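Motbridge Hall, monthly walk-round, November
Done by me, with Jade Simard holding the torch

I do this on the first free Wednesday, before the evening classes come in, and I write it up the same night or it never gets written. Ticks, crosses and my comments are all below. If something's marked "look again" it means I wasn't happy but I wasn't unhappy enough to close a room over it.

OUTSIDE
Front steps and handrail: OK. The rail used to wobble at the bottom bracket and it's solid now, thank you Oskari.
Path lights: LOOK AGAIN. Second one from the gate flickers. It did this last winter as well and then behaved itself until spring.
Gutters over the side door: NOT OK. Full of leaves again, and there's a green streak down the wall where the water's been coming over. Needs doing before the first hard frost, please, or the step underneath will be a skating rink.
Bin store: OK. A bit whiffy.

WAYS OUT
Main doors: OK, both leaves open fully.
Side door: OK, but stiff. I had to give it my hip. Jade managed it with one hand so perhaps it's me.
Back corridor: NOT OK when we got there, OK when we left. There were 18 stacking chairs parked along the wall — I know the cupboard's a pain, but that corridor has to stay clear all the time, even on a busy night!
Exit signs: all lit.

FIRE THINGS
Alarm test: done at 3 in the afternoon, call point by the kitchen. Loud as ever.
Extinguishers: pins in, gauges in the green, all hanging where they should be. The one in the foyer has lost its little sign again.
Fire blanket: OK.

KITCHEN
Fridge: OK at the temperature it's meant to be, seals wiped.
Hot tap: LOOK AGAIN. It runs very hot very quickly. I've stuck a warning label up for now and I'll ask the Lehtinen people about the mixer valve when they come for the boiler.
Knives: in the drawer, not in the sink. Lovely.
First aid box: plasters low, everything else in date. I've added plasters to the shopping list.
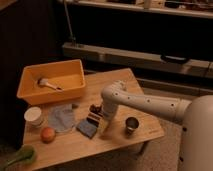

ROOMS AND STORES
Floor in the big room: OK. The lifted tile near the stage has been glued down and I jumped on it to make sure.
Stage curtains: LOOK AGAIN. The left one catches on its track.
Sockets and leads: one extension lead with a cracked plug, now in my car boot so that it can't creep back in.
Ladder: OK, feet and rungs checked.
Upstairs store: heavy boxes still on the top shelf. Could the drama lot bring them down to waist height? I'm not climbing up there again in these shoes.

TO DO BEFORE NEXT TIME
Gutters — Oskari, if your back's up to it
Path light — me
Foyer extinguisher sign — Jade
Plasters — me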